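Fuldale Residents' Workshop – Household Tips
Care of Wooden Work Surfaces

Wooden tops last for decades when they are cleaned promptly and oiled on a regular schedule. The following guidance applies to benches, kitchen counters and cutting boards.

Wipe up spills with a damp cloth and dry the surface with a second one. Do not leave standing water near seams or end grain. For stuck glue, use a plastic scraper held flat to the wood.

Stains from tea or rust may be rubbed with half a lemon and coarse salt. Leave the paste in place for five minutes, then rinse and dry.

Sand lightly along the grain before oiling. Apply two thin coats of food-grade mineral oil, allowing each to soak in overnight – longer in cold weather. Treat the underside as well, as a top oiled on one face only may cup.

Spread oily rags flat outdoors to dry before disposal. Never leave them in a heap.

Members who need to borrow a sander should apply to Sawsan Kassab in Room 305. Sanders are not lent out during November.

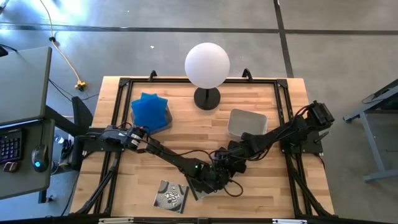

Worktable with a striped butcher-block top.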